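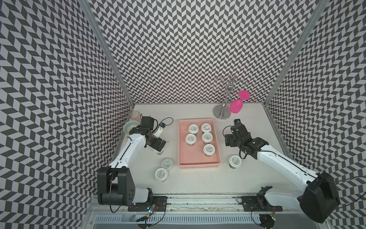

Pregunta: jornada de puertas abiertas con brazos robóticos, ¿merece la pena con críos?

Hola, en abril hay visita al taller de Borkeo y quiero llevar a un grupo de 19 chavales. Me dicen que la demo son dos brazos metiendo vasitos con tapa en una cesta rosa. ¿Eso aguanta una hora? ¿Se ve algo desde el fondo?
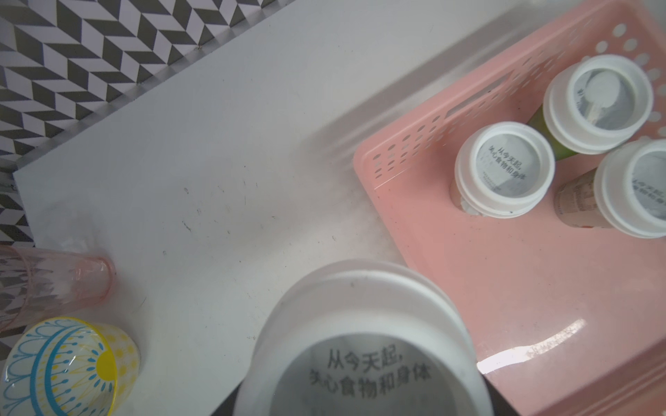
Y otra cosa, el autobús nos cuesta 300 euros ida y vuelta, asi que no quiero ir para veinte minutos de charla. Si alguien ha estado, que me diga. Gracias!!

Respuesta de Rhys Brunton

Fui el año pasado. Pide turno de mañana, por la tarde se llena. La charla es corta, luego demo y preguntas. Lento - mucho mas lento que en los vídeos - pero a los míos les enganchó. Desde el fondo poco, pide que entren en dos grupos.
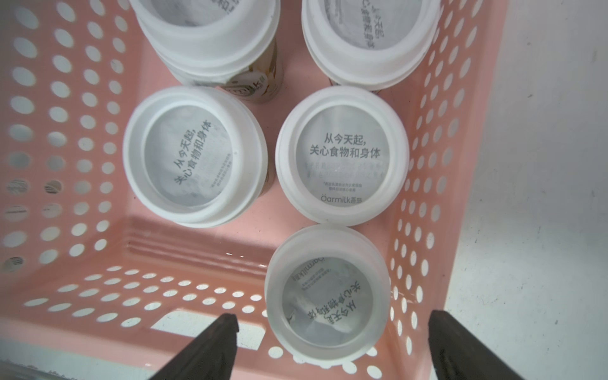
Respuesta anónima

Pues a mí me pareció flojo. Mejor Nundero, que dejan tocar los mandos. No sé si siguen abriendo.

Respuesta de Berkska

Depende de la edad. Con menos de ocho años se cansan, con diez o más perfecto. 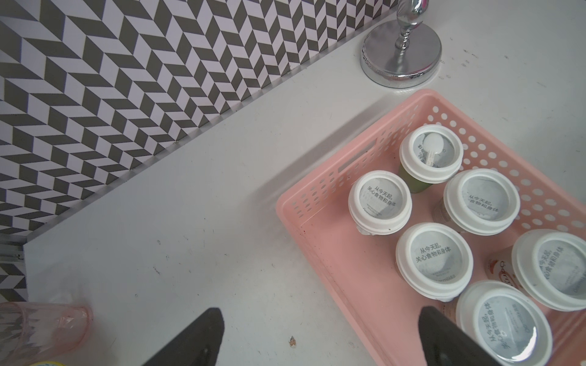

Lleva preguntas preparadas, que si no se quedan callados. A los nuestros les pedimos dibujar la pinza antes de ir y compararla alli. Casi todos pusieron una mano con cinco dedos, y son dos, negros y con la punta plana. Les dio para hablar todo el camino de vuelta. Ah, y lo de reservar es por correo, el telefono no lo cogen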